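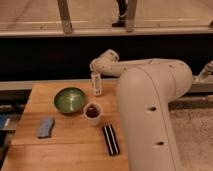
FOR IMMEDIATE RELEASE

Tasmont opens second kitchenware store, Thursday

Doors at 9 a.m. Thursday at the old Gallegos shoe store, corner unit. Free parking in back until 10.

Tasmont has sold bowls, plates and table linens downtown for years and ran out of room last winter. New store is bigger, with a full wall for Bustano stoneware and a repair counter for chipped pieces. Drop off before noon, pick up the folowing week.

"People kept asking where the seconds were. Now they get their own shelf," said owner Guadalupe Ayala.

658 pieces go on sale opening day, seconds included. Limit 4 per customer on the seconds. No holds, no phone orders.

Potter Ilze Vaher will be glazing in the front window all morning. Kids welcome, strollers use the side door please.

Downtown store stays open, same hours. Gift cards good at both locations. Wedding registrys move over in May.

Press contact: Teodoro Cuevas, Tasmont front office. Interviews with Ms. Ayala by appointment, mornings best.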